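How to Find Out What Chemicals Are Stored Near Your House

I started doing this after a small fire at a warehouse a couple of miles from us. It turned out fine (some smoke, a closed road, a lot of sirens), but I stood in my kitchen with the windows shut and realized I had no idea what was in that building. I'd driven past it for years! So I taught myself how to look it up, and I've since helped a few neighbors do the same. It takes an afternoon of your own time plus some waiting for mail.

These steps are for the United States. I'm not a lawyer or a chemist, just a nosy person with a filing cabinet.

Step 1: Make your list

Get a paper map or print one, put a dot on your house, and draw a circle two miles out. Then write down every place inside it that might store anything in bulk. Factories are the obvious ones, but add farm supply stores, water treatment plants, cold storage (lots of those use ammonia for cooling), pool supply warehouses and rail yards. My first list had the old Holholm feed and fertilizer depot on it, plus Trurna Cold Storage, and I nearly left off the town water plant.

Drive around if you can. Satellite maps are great for spotting tanks, but signs by the gate will tell you who runs the place, and you'll need the name.

Step 2: Learn the one form that matters

The form is called a Tier II report. Facilities that keep hazardous chemicals above certain amounts have to file one every year, with the state, the local emergency planning committee and the fire department. It lists the chemical, a range for how much is on site, and usually where it's kept and in what kind of container.

Farms and retail fertilizer sellers have some exemptions, so a missing report doesn't always mean an empty shed. Write "none found" next to the name and move on for now.

Step 3: Ask for it in writing

Find your local emergency planning committee. Try your county's name plus "LEPC" in a search engine, and if that gets you nowhere, call the county emergency management office and ask who handles Tier II requests. Then send a short letter or email. Mine said:

"Under the Emergency Planning and Community Right-to-Know Act, I am requesting the most recent Tier II reports for the facilities listed below. Please let me know if there is a copying fee. Thank you, Thenmozhi Poduval."

Put the street address of each facility under that. Keep it polite and keep it short. I sent my last one on 20 January 2023, and I still have the copy stapled to the reply.

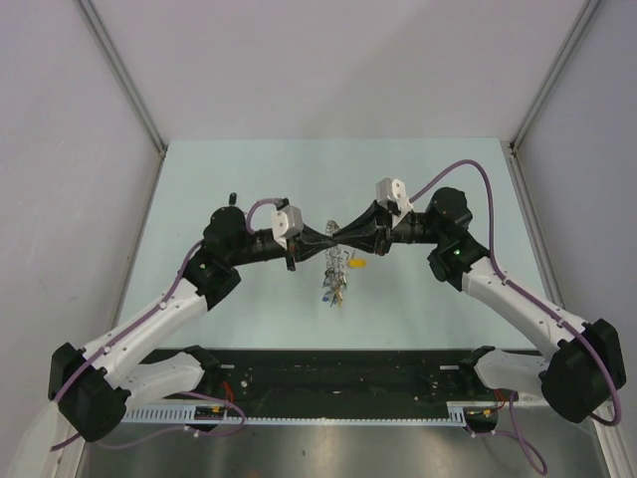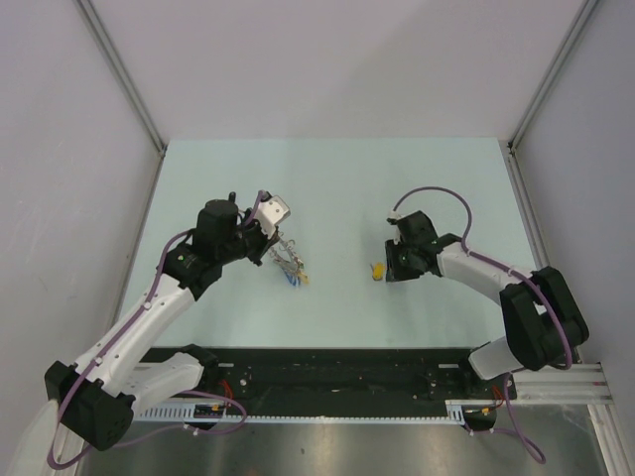
If you haven't heard back after a few weeks, call. Don't be shy about it. The person who answers is often doing this on top of another job, and my second request had simply landed in the wrong inbox.

Step 4: Read what you get

Okay, so the pages look awful at first. Tiny boxes, codes everywhere. Skip to three things: the chemical name, the maximum daily amount, and the hazard boxes that are checked.

The amounts may be given as a range code, so have the key for your state's form handy. One of my pages gave actual pounds, 4000 for one product and 3056 for another, and I felt a bit silly being so pleased about it.

For any name you don't know, look up the safety data sheet. Read the fire section and the part on what it shouldn't be stored with. Ammonium nitrate is a good one to practice on if you've got a fertilizer seller nearby, because the storage advice is pretty clear about heat, fuels and contamination.

Step 5: Ask the fire department two questions

Call the non-emergency number! Ask when they last walked through the site, and ask how people nearby would be told to leave or stay indoors. My department was friendly about this, and the captain explained that our end of Saavedra Road would get a phone alert first. I wasn't signed up for those. I am now.

Step 6: Keep a page for each site

I use one sheet of paper per facility: name, address, chemicals, amounts, date of the report, who I talked to. There are 40 sheets in my folder now, which is a bit much, I know, but some are for my sister's side of the county.

Annual reports are due by March 1, so I wait until June to ask for new ones, which gives the office time to get them filed. If an amount has jumped, I write to the company and ask why. Vevis Coatings wrote back with a full page explaining a new storage tank, and I put that in the folder behind their sheet.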